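Getting Started with the Vellano Countertop Kit

The Vellano kit from Irnel gives you a simulated kitchen, a two-armed robot and 12 starter tasks, so you can practice for as long as you like before you touch any hardware. I've spent most of December with it, and I'm awfully fond of it by now!

Load the kitchen, choose the cup task and switch to the overhead view. Take your time lining up both hands before you move anything, with the brown cup between the left thumb and fingers.
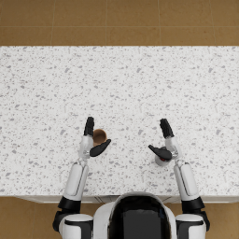

Does the kit need a special graphics card?
Any fairly recent card with 2 GB of memory will do, though the kitchen loads faster with more.

Next, change to the wrist view and open the gripper good and wide. I like to creep in slowly at this point (the speed slider is under Motion), and I save before every attempt, which has spared me a lot of grumbling.
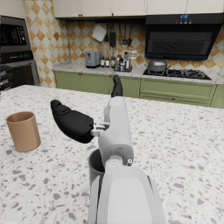 Armindo Veloso wrote in to say that he sets the slider to its lowest notch for the first 116 tries and only then speeds up, and that the save files stay small enough to keep them all.

When you're happy with a run, press Export and give it a name you'll recognize later.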